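Sticky patches and dull rings on a light wood-look desk, what will take them off? 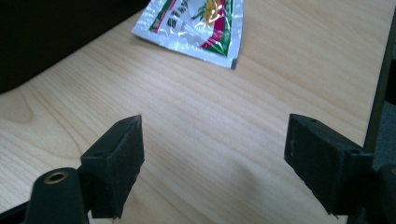
Posted by deskbound_22 in Cleaning & Care, 1 Dec 2019

I have a desk with a pale laminate top, the blond kind with a fine grain printed on it and a few darker swirls. It came with the apartment, so I don't know the maker or how old it is. I eat at it most days, mainly chips and snack bars, and the wrappers sit there until I get around to throwing them out.

The trouble is the feel of it. The part where my forearms rest is tacky, and if I leave a sheet of paper there overnight it lifts with a small pull. There are also two dull rings from mugs on the right side. They only show when the lamp is on and I look across the top from a low angle. From straight above you would say the desk is fine.

So far I have tried:

Plain water and a paper towel. No change.
Furniture polish from a spray can (Fluvero, the lemon one). It looked better for a day and then felt worse than before.
A baby wipe. Took a little gray off but left streaks.

I don't want to sand it or paint it. I have to leave it as I found it when I move out, and the deposit is more than I want to lose over a desk. Is there something I can use that won't take the pattern off? And are the rings permanent?

Hina Janjua
Member, 1,000+ posts

Stop using the polish first. Spray polish is made for real wood with a finish on it. Laminate is a plastic surface and has nothing for the polish to soak into, so it stays on top and mixes with skin oil and crumbs. I would guess that most of what you are feeling is polish with a few months of forearm under it.

Clear everything off the desk, wrappers and all. Go over it with a dry cloth so you aren't pushing crumbs around in the next step.

Put a few drops of dish soap in a bowl of warm water. Wet a microfiber cloth and wring it out hard. It should be damp and no more. Wipe along the grain direction, which makes no difference to the plastic but makes any streaks harder to see. Rinse the cloth often. The water will go cloudy faster than you expect, so change it when it does.

Wipe again with plain water on a clean cloth, then dry it with a towel. Don't let it air dry. Keep water away from the edges and any seams. The core under laminate is usually particleboard and it swells if water gets in, and you can't undo that.

If it is still tacky after two rounds, use rubbing alcohol on a cloth, a small area at a time, and wipe it dry right away. Test it at the back or underneath the overhang before you do the part you can see. I have done this on three desks and a kitchen counter with no harm to the pattern.

For the rings, make a paste of baking soda and water, rub very lightly with your fingertips, and rinse. If they are coffee or syrup they will go. If they are heat marks from a hot mug they won't, and you should leave them alone at that point. Scrubbing will give you a dull patch bigger than the ring.

Fülöp

Magic eraser. Did my whole desk in 7 minutes.

Hina Janjua

I would be careful with those on anything with a shine. They are a very fine abrasive. They work, but they can leave a matte spot that shows up in the same low light deskbound_22 is describing. If you have already used one and it looks fine, good.

Fülöp

Mine is matte already so maybe that's why.

wornell_k

Agree with the soap and water. I look after 28 desks in a shared office and we stopped buying sprays for them. One thing to add is that the sticky area comes back if you rest your arms there all day, especially with hand lotion. I use a cheap desk mat at my own place and wipe that instead. Get one with a cloth underside. A rubber backing can leave a yellow stain on a light top and I have not found anything that removes it.

Also put a small trash can within reach of the chair. The foil wrappers always have some oil or sugar left inside, and it gets on the desk when they tip over.

deskbound_22

Thanks all. I did the dish soap twice and the alcohol once. The water from the first bowl was brown. The tacky part is gone and paper slides on it now. One ring came off with the baking soda. The other is still there but it is faint and I will leave it. I'm looking at a felt mat from Clinden, if anyone has had one on a light desk let me know whether the color rubs off.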